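Rividwood Activity Center
Room inspection checklist with comments – Room 4 (quiz and games room)
Date of walk-through: 8/24/18
Previous walk-through: May
Result: Open for use, with three items to follow up

Marks used: OK = no action. FU = follow up before next walk-through. NO = take out of use today.

1. DOORS AND WAYS OUT

1.1 Main door opens fully and closes by itself – OK
Comment: Closer was adjusted after the May visit. It no longer slams.

1.2 Second door unlocked during sessions – OK

1.3 Exit sign lit – OK

1.4 Path to both doors clear – FU
Comment: Four stacked chairs were standing beside the second door. They were moved during the visit. The chair stack belongs on the window side and there is tape on the floor to show where. Please keep to it, also on evenings when the room is full.

2. FLOOR

2.1 No loose edges, holes or raised strips – OK

2.2 No cords across walking routes – OK
Comment: The cord cover bought through the Lullodside office is holding up well. One end cap is missing. Not urgent.

2.3 Floor clean and free of small parts – OK

3. ELECTRICAL

3.1 Outlets and cover plates sound – OK

3.2 Power strips not chained together – NO
Comment: Two strips were plugged one into the other behind the storage cabinet. Unplugged and removed. If the scoreboard needs to stand on that side, ask for the long strip from the front desk.

3.3 Lights working – OK
Comment: One tube near the whiteboard is slow to start. Reported to Leclerc with the other lighting work.

3.4 Extension cords rated and tagged – OK

4. STORAGE

4.1 Shelves fixed to wall – OK

4.2 Heavy boxes stored low – FU
Comment: The box with the spare scoreboard is still on the top shelf. This was noted in May. It takes two people to get it down and it should live on the bottom shelf.

4.3 Spare batteries kept in closed box, away from metal parts – OK
Comment: Used batteries go in the drop box at the front desk. Do not put them back in with the new ones.

5. TABLES AND CHAIRS

5.1 Legs locked and level – OK

5.2 Tops free of splinters, cracks and lifted edging – OK
Comment: Checked by hand along all sides. Wipe with a damp cloth only. The strong cleaner under the sink is for the floor.

5.3 Tables rated for the load placed on them – OK
Comment: Rated 300 pounds each, label on the underside. No sitting on tables.

5.4 Chairs without loose screws – OK
Comment: Two were tightened during the visit.

6. BUTTONS AND GAME EQUIPMENT

6.1 Buttons stand on a flat surface, clear of the table edge – OK
Comment: Give each button enough room for a full hand. People hit them hard when a round gets close, and a button near the edge ends up on the floor.

6.2 Red cap seated in its black collar, no cracks or sharp spots – OK
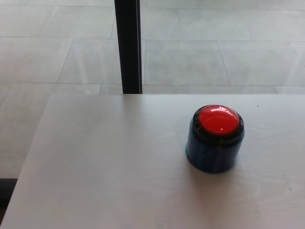 Run a fingertip around the collar before each session as well. A chipped rim can cut, and it is easy to miss under bright light. If the cap sits crooked, take the button out of use and leave it in the repair tray. Do not try to pry the cap off with a screwdriver – the collar marks easily and then has a rough edge.

6.3 Caps spring back after pressing – OK
Comment: All were pressed ten times. The Nelora sheet that came with the set says to check again after 2,000 presses. We do not keep a tally, so treat every walk-through as the check.

6.4 Sides and base clean, nothing sticky – OK
Comment: Clean with a barely damp cloth. Do not spray anything onto the cap, as liquid can run down inside the collar.

6.5 Sound level comfortable at table distance – OK
Comment: Keep the volume on the lower setting for the children's groups.

7. FIRST AID AND FIRE

7.1 First aid kit in place and complete – OK
Comment: Adhesive bandages refilled, medium size.

7.2 Extinguisher in place, seal intact – OK
Comment: Tag number 926. Needle in the green.

7.3 Room capacity notice posted – OK

FOLLOW-UP

Item 1.4, chair stack: evening groups to be reminded at sign-in.
Item 3.2, power strips: closed on the day. The removed strip is at the front desk and is not to go back into Room 4.
Item 4.2, scoreboard box: move before the next session. If it is still on the top shelf at the next walk-through, the storage area will be marked NO.

Keep one copy in the room binder and send one to the Lullodside office.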